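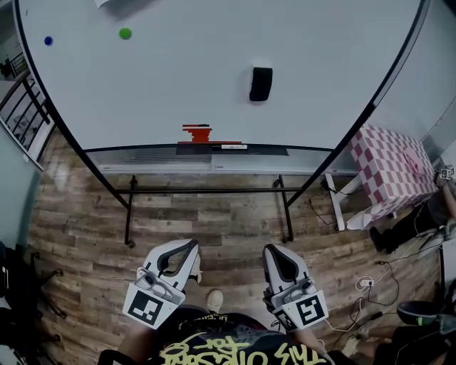
Skaltier Planner 5

Skaltier Planner is the motion planning module of the Skakstead control suite. It converts recorded hand-held gripper demonstrations into two-arm trajectories and checks each one for collisions at 100 Hz.

Fiducial marker tracking is included – no separate license is required. Up to 60 demonstrations may be queued per job.

Part number: 573
Supported systems: Linux, 64-bit
License: per workstation, annual renewal

Technical inquiries should be directed to Rostyslav Kravets, Product Support, Skakstead.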